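In praise of the slow repair

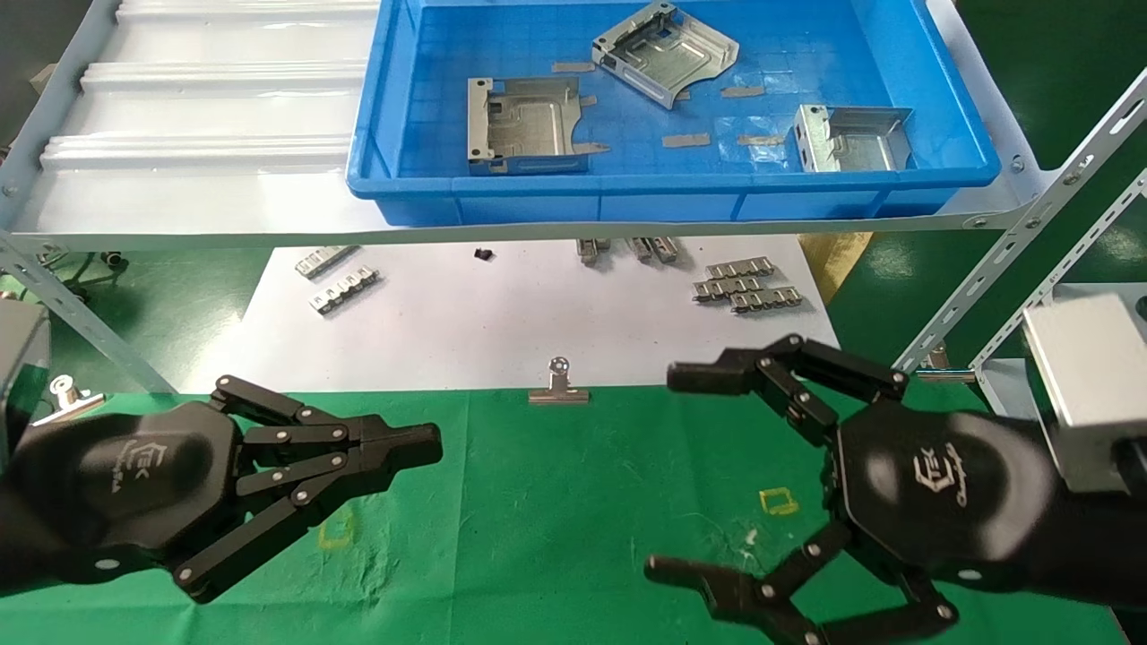
A green cloth on the table, with a little square marked out in yellow tape.

My grandmother kept a biscuit tin of buttons on the shelf above the bread bin, and I must have tipped it out on her table every wet afternoon of my childhood. There were coat buttons and shirt buttons, and one enormous red thing that had come off goodness knows what. She never threw one away, and she never bought one either, as far as I remember.

I have been thinking about that tin since April, when the zip went on my winter coat. The shop offered me a new coat at a discount, very kindly, and looked quite puzzled when I asked about a new zip. In the end I took it to Emrys Howells, who has a room above the old bank and charges far too little. He kept it for 2 weeks and I wore two jumpers in the meantime, and do you know, I rather enjoyed the wait!

I do understand why people don't bother. Life is full, new things are cheap, and plenty of us were never shown how to thread a needle (my brother still staples his hems). But I wish we taught mending in schools again, properly, for a whole term, to boys and girls alike – and I wish the high street had room for a few more people like Emrys. A coat that has been looked after for years fits you in a way a new one can't. Mine has a brown zip now, where the old one was black, and I've grown very fond of it.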